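**Idendale Toy and Craft Library: stock meeting, 10 Oct 2026**

Present: Yoshinori Yagi (chair), Giang Tiêu (minutes)

1. Previous minutes approved with one correction: the shelving supplier is Toltby.

2. Plush toys. Penguin and teddy bear to be entered as separate items. YY asked that large plush be stored on the lower shelf only. Agreed.

3. Percussion. The wooden drumsticks are to be issued as a pair under one number. Single sticks will not be lent.
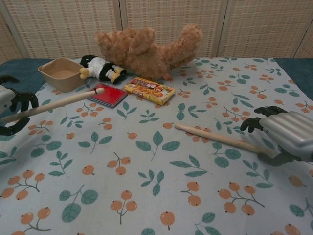

4. Stamping. Loan cards will be stamped in red until the current stock of 2,000 cards is used up. The ink pad is to be closed after each session. GT to get a price from Jirkex for a replacement pad.

5. Containers. The square tan plastic container stays with the sorting table and is not for loan. YY proposed a label on the base. Agreed.

6. Table and screen. The berry-print tablecloth will be kept for sorting days. The folding screen stays behind the table until the November stock check. Some 20 items remain to be catalogued.

Actions
- GT: Jirkex price, plush entries
- YY: container label, shelf plan to Toltby

Next meeting: November, date to be set by YY.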